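Mehrwegbecher in der Hochschulmensa: Rücklauf und Verlust im Wintersemester

Projektbericht im Modul Nachhaltiges Wirtschaften

1. Ausgangslage

Die Mensa am Standort Lollport gibt Heißgetränke seit dem Wintersemester auch in Mehrwegbechern aus. Die Becher stammen aus dem System Vasema und kosten einen Euro Pfand. Einwegbecher gibt es weiterhin, allerdings mit Aufpreis. Unsere Gruppe wollte wissen, wie viele der ausgegebenen Becher zurückkommen und an welchen Stellen sie verloren gehen. Ein zweiter Ausgabepunkt, das Café Ait Ali gegenüber dem Haupteingang, nimmt am selben System teil und wurde mit erfasst.

2. Vorgehen

Erhoben wurde an beiden Ausgabestellen im Dezember. Die Kassen buchen jede Pfandausgabe und jede Rücknahme einzeln, so dass wir die Zahlen direkt übernehmen konnten. Zusätzlich haben wir an sieben Tagen die Flure, Seminarräume und Werkstätten abgegangen und stehen gelassene Becher notiert. Gezählt wurde jeweils nach 17 Uhr. Eine Befragung war geplant, musste aber wegen der Prüfungsvorbereitung entfallen.

3. Ergebnisse

Im Erhebungszeitraum wurden 1.889 Becher ausgegeben. Davon wurden 774 noch am selben Tag zurückgebracht. Für die übrigen lässt sich nur sagen, dass sie später oder gar nicht abgegeben wurden, denn die Kassensoftware Flasis ordnet Rücknahmen an Folgetagen keiner bestimmten Ausgabe zu. Das schränkt die Aussagekraft ein und war uns zu Beginn nicht bekannt.

Bei den Rundgängen fanden sich Becher vor allem in den Seminarräumen im Obergeschoss. In den Fluren standen weniger, obwohl dort die meisten Sitzgelegenheiten sind. Die Werkstätten und Labore lagen dazwischen.
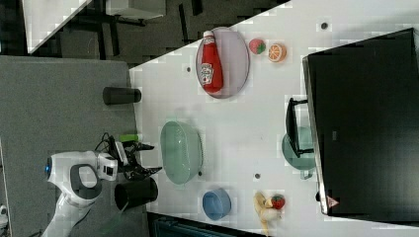
Abb. 1: Zwei schwarze Becher am Tischrand.

Auffällig ist der Abstand zu den Rückgabestellen. Auf dem gesamten Gelände gibt es vier davon, alle im Erdgeschoss. Wer oben eine Veranstaltung hat und das Gebäude über den Hinterausgang verlässt, kommt an keiner vorbei. Am Café Ait Ali ist die Rückgabe nur während der Öffnungszeiten möglich.

4. Diskussion

Das Pfand von einem Euro reicht offenbar nicht aus, um eine schnelle Rückgabe zu erreichen. Ob ein höherer Betrag helfen würde, können wir aus unseren Daten nicht ableiten. Naheliegender scheint uns eine weitere Rückgabestelle im Obergeschoss, zunächst für ein Semester. Für eine Wiederholung der Erhebung müsste Flasis so eingestellt werden, dass das Ausgabedatum bei der Rücknahme erhalten bleibt.

Abgabe: 20. Mai 2024

Weitere Projektberichte
Papierverbrauch in den Kopierräumen
Fahrradstellplätze am Standort Lollport
Lüften und Heizen in Seminarräumen
Speisereste in der Mensa

Kontakt | Impressum | © Projektgruppe Mehrweg | Nach oben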